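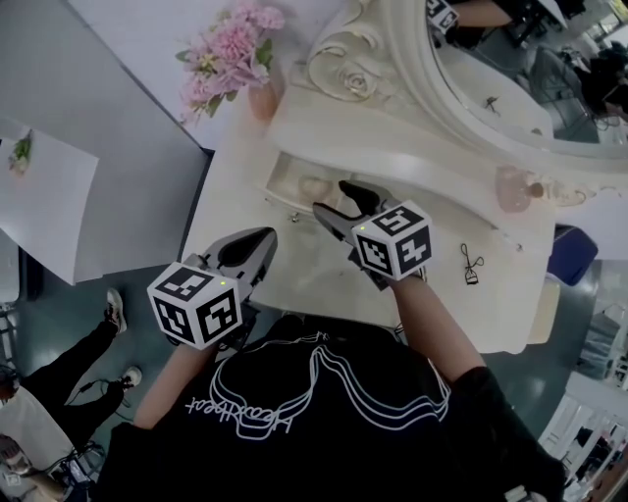
Rekha Hegde's first objection, made before the tour at Stirkton had left the lobby, was that a demonstration proves very little, and that visitors to a robotics site should ask to see the data before they ask to see the robot. We adopt her order in this chapter.

Chapter 5. Learning from Hand-Held Grippers

5.1 The open day at Stirkton

The Pillitov laboratory opens its work floor to students every August. Most stations are furnished like rooms in a house, and at each one a person performs household tasks with a gripper in each hand. The vanity station is typical: a tabletop, a mirror, a shallow recess, a few small objects. The task is to pick up an object, move it, and set it down without disturbing its neighbors.

Each gripper has two fingers and carries a cube printed with square markers. Because the size and pattern of the markers are known, a camera that sees one face of the cube can recover the position and orientation of the gripper. The sequence of these poses, together with the finger opening, forms the record of the task. We call one such record an episode.

The set used in this chapter, Cundivia, contains 626 episodes from the vanity station. Of these, 53 were rejected on review, most of them for lost marker tracking — a fault treated in Section 5.4.

5.2 What a visitor should ask

A finished demonstration shows one run. The reader who attends an open day should record the following:

How many episodes were collected, and how many were kept.
Whether the objects were moved between episodes.
How the poses were checked near reflective surfaces. A mirror can present a second, false view of a marker.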